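Speaker Notes: Retiring Office Equipment and the Records Left on It
Reading time: 5 minutes

Opening

Good morning, and thank you to the Diltau Records Forum for the invitation. My subject is what an organization owes to the information on a computer after it has decided to stop using that computer. Most of us have a written policy on how long to keep a personnel file. Fewer of us have a policy that follows the same file onto the desktop machine where it was typed, and from there to the storeroom.

(Pause. Ask for a show of hands: who has a locked storeroom for old equipment? Who knows who holds the key?)

The case I will use is the Sowah district office, which closed its second floor in September. The office had 400 staff records on its current schedule and 19 desktop computers listed for disposal. The records schedule and the equipment list were kept by separate departments, and the two lists had never been compared.

Section one: The drive is a record container

A hard drive should be treated in the same way as a file cabinet. When a cabinet leaves the building, someone signs for its contents. The same signature should be required for a drive, whether it leaves inside the computer or apart from it. The form used at Sowah had a line for the computer's asset number and no line for the drive. Once the two are separated, the asset number no longer says where the records are.

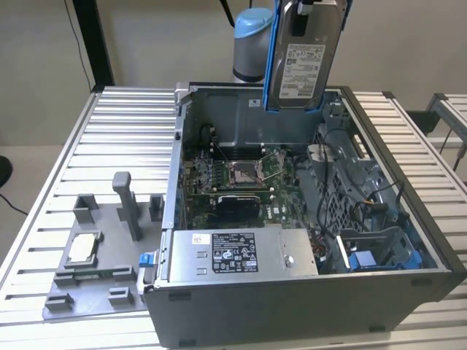
Amos Rosenthal objected, when these notes were circulated, that a second line on the form would be left blank by most offices, and that a blank line is worse than no line since an auditor will ask about it. He would prefer a separate drive log, kept by the records officer and checked each month against the equipment list.

The objection is a fair one, and the revised procedure adopts part of it. The drive log is now a separate document. The line on the disposal form remains, but it asks only for the log entry number. A form that arrives without that number is returned to the sending office on the same day.

(If time is short, skip to section three.)

Section two: How long to wait

The holding period is 30 days from the date the user signs the release. During that period the drive stays in locked storage and may not be erased. The period serves two purposes. It allows the former user to ask for a document that was saved only on that machine, and it allows counsel to place a hold if a claim is pending.

Ehsan Minhas has asked whether the period should be longer for finance and payroll. The present answer is that official copies in those departments should already be on the shared server. Extending the period would excuse the habit of keeping them elsewhere. I expect questions on this point and will take them at the end.

(Refer to the handout, page two. The sample release letter was drafted with Leilani Castellanos and may be copied freely.)

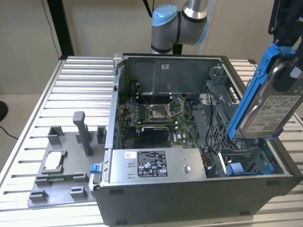
Anderson Caldeira

Section three: What to do with the rest

After the drive has been logged, the remaining equipment is ordinary surplus property. It may be sold, donated or recycled under the usual rules. Sowah sends its surplus to Jekeck on the last Tuesday of the month, under a contract that requires a receipt for each unit. The contract fee is 100 dollars per pickup, regardless of the number of units.

Please note that removable media are often missed at this stage. Discs are left in trays and memory cards are left in readers. Paper is also missed: password notes under keyboards, printed lists taped inside desk drawers. The room should be walked once more after the equipment is gone, with the drive log in hand.

Closing remarks

Offices that wish to adopt the procedure may request the form, the log and the letter from the registration desk. The next session, on email retention, begins at 11:15 in the east room. I will now take questions.

Contact: Diltau Records Forum, Program Office | Copyright Diltau Records Forum. All rights reserved. | Back to top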